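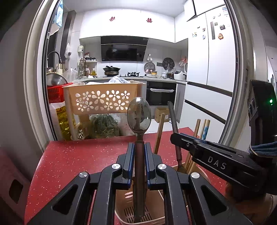 Kitchen corners, a small gallery

Welcome back, and put the kettle on, because I do tend to go on a bit once I get started about kitchens. I've wanted to put up a page about counters and caddies for ages. They're the bits of a home that get used all day long and never get a proper look, and I could happily spend an hour poking about in somebody's spoon jar (I have done, and was given cake while I did it!).

Red speckled counter, utensils and rolling rack

I have a real weakness for a red countertop, and the little white and light speckles are what make it for me. A plain red can be a bit much first thing in the morning, but with flecks in it the whole thing cheers up, and I'm fairly sure it forgives a few crumbs too. The beige holders sit so nicely against it. One is a plastic one with a slotted base, and the round one beside it has the wooden handles, including one with a blue-and-white pattern near the top that I would pick out every single time, whatever I was cooking. Then there's the big stainless steel spoon, bowl up and shining away. My grandmother would have approved of that, as she was very firm about spoons going in handle first so that you could see what you were reaching for.

And please do look past the counter to the rolling rack, with daisies cut right into the upper panel! I had one in my first apartment in Cakthorpe, not with daisies, sadly, and it followed me through two moves and ended its days in the garage holding seed packets. They are wonderful for greens and onions and all the things that don't want to be shut in a cupboard. A bag of leafy vegetables on the lower shelf is just where I'd keep mine, and the red basket close by picks up the color of the counter so well that I've been wondering about getting one for my own kitchen ever since.

A few notes for anyone tempted to have a go at their own utensils. I tipped mine out onto a towel last October and found 40 of them, which was a shock, and I now get by very happily with far fewer. Mervyn Kettle wrote in after the last gallery to say he washes his holders every time he changes the dish towels, and I've copied him. Wooden handles like a little mineral oil now and then, left overnight and wiped off in the morning.

If you have a counter you're fond of, do send it along with a line or two about it. Old, chipped and crowded ones are very welcome, and I read every note, even when I'm slow to answer.

Page updated 2020-03-23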